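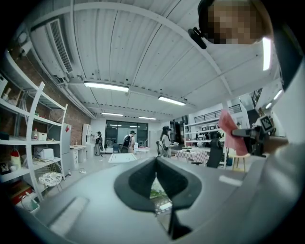 Fluorescent fittings below a white corrugated ceiling with exposed beams.

Tukton begins lighting replacement programme for light industrial units

Tukton has opened orders for its Llanos range of linear LED fittings, intended as direct replacements for fluorescent tubes in workshops, stores and packing halls. Deliveries start in October.

The range has two models. Llanos 545 is a surface-mounted fitting for low ceilings and side aisles. Llanos 1583 is suspended and is meant for main work areas. The model numbers give the length of the housing in millimetres. Both use the same driver, end caps and mounting clips, and both can be wired to an existing switched circuit. Dimming requires a separate control line.

The first site to be converted is the Barov trading estate, where 2541 fittings will be exchanged in stages. Work will be carried out unit by unit, outside working hours, with power to each unit restored by 7 am. Tenants will receive written notice of the dates for their unit. Removed tubes will be packed and sent for recycling under the existing site waste contract.

Installation at Barov will be handled by Stanis, which will also hold spare drivers on site for 24 months after handover.

Data sheets, wiring diagrams and light distribution files are available on request from the Tukton trade desk. Orders placed before noon on Tuesday are included in that week's production schedule.

Ends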